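Fistbridge House Residents' Kitchens: Gallery

Fistbridge House provides shared kitchens for residents on each of its floors. The kitchens were refitted in stages, and the work was completed in October. This page records the counters, cupboards and everyday equipment as residents now use them. It is intended for current residents, for applicants considering a room, and for members of the Ukum Housing Trust who contributed to the cost of the work.

The refit was planned by Lalit Joshi, Residential Services Manager, following a survey of residents to which 234 replies were received. Respondents asked most often for more clear counter space, better lighting over the work area, and storage that could be reached without a step stool. Several also asked that the kitchens look less like a workplace canteen. The choice of wall tile and the purchase of matching canisters were made in response to those comments.

Captions were prepared by the Residential Services office. Residents who would like a kitchen on their floor to be added to the gallery may write to the office at any time.

Second Floor, East Kitchen

The east kitchen is the smaller of the two on its floor and is used mainly for breakfast and light meals. The counter has a white, marble-patterned surface, and the wall behind it is finished in narrow vertical tiles in gray, white and dark tones. Residents keep the items needed for the morning together in one place, within reach of the main outlet. 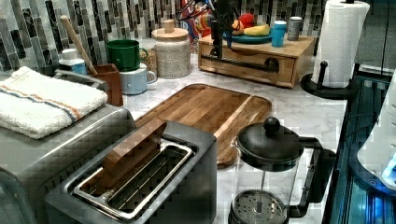
Counter and Breakfast Items

A stainless steel two-slice toaster stands in front of the large cutting board, with a flat wooden block leaning in its slot. The board is made of light and dark strips of wood and has a groove around the edge. A glass French press with a black lid and handle is at the right.

Canisters, Mugs and Utensils

Dry goods are kept at the back of the counter. The larger cream-colored canister has a round wooden lid, and a tan canister stands beside it. The green mug and the light blue mug are stacked to save room, next to the wooden crock that holds the long spoon.

Towels

Each kitchen is supplied with white terry-cloth towels. The one folded on top of the appliance at the left of the counter has a blue stripe and an orange stripe near one end. Towels are exchanged at the linen room on the ground floor, which is open from 8 a.m. until noon.

Notes on the Refit

Wall tile for all floors was ordered through Mkhize Interiors in a single delivery of 1000 sheets, of which 468 were used on the second and third floors. The remaining sheets were allotted to the upper floors, and a small reserve is held in the basement store for repairs. Counters were measured and installed by Drulo Joinery, which also adjusted the cupboard doors after the first month of use.

Residents are reminded that cutting boards should be washed by hand and dried upright. Wooden boards and spoons should not be left in the sink overnight. The French press should be emptied into the compost bin before it is rinsed, as coffee grounds have twice blocked the drain in the east kitchen.

Personal mugs, jars and canisters may be kept on the counter provided that a clear working area remains at the end nearest the sink. Items for general use are listed on the sheet inside the cupboard door.

Replacement and Repair

Requests for replacement items should be addressed to Residential Services, Room 502, and should give the floor and the name of the kitchen. Damaged electrical appliances should be unplugged and labeled, and the office informed the same day. Loose tiles may be reported on the same form.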